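Jul 6, 2014
Bench notes, Inach fitting trials, left ear mostly

Feedback again. The Inach receiver-in-canal prototype whistles as soon as the wearer chews, and Ikhsan chews a lot for a man who says he skipped lunch. Swapped the medium open dome for a closed one. Whistle gone, but now his own voice sounds to him like he is talking into a bucket. Went back to the open dome and pulled gain down 6 dB above 3000 Hz. He can stand it. He also can't hear the kettle, so call it a draw.

Battery drain
Size 312 cells, same batch as June. Unit 309 died overnight in the drawer with the door shut, which is my fault, and Marloes has already told me so twice. Unit with the door open was fine this morning. Put a strip of tape on the drawer that says OPEN THE DOORS. Marloes added a second strip that says THE BATTERY DOORS, after Colette left the actual door open and let the heat in.

Streaming from the phone
Pairs first time with Nisreen's phone, third time with mine, never with Huguette's. Once paired, the link holds down the hall as far as the copier. Calls are clear, music is thin. Nisreen says music through an open dome is always thin and I should stop playing her cello at it.

Firmware: the Nernia build drops the stream if you change programs in the middle of a call. Can repeat it every time. Sent the log to Simport, who replied within the hour to ask for the log.

Wax guards
Changed the guards on both sides after 180 hours of wear. Left one was plugged solid. So some of the "weak output" I wrote up last month was wax – struck that paragraph out, initialed it, and will buy Huguette a coffee, as she said wax at the time.

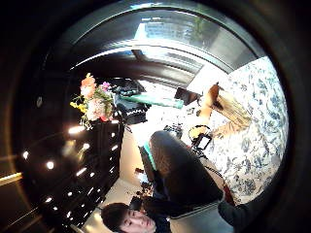

To do before the next fitting
Custom mold for Ikhsan, small vent, see if the bucket goes away.
Rerun the feedback test with the Gil domes, if anyone can find the Gil domes.
Ask Colette for the old test box cable. The new one crackles when you look at it.
Log again to Simport, bigger subject line.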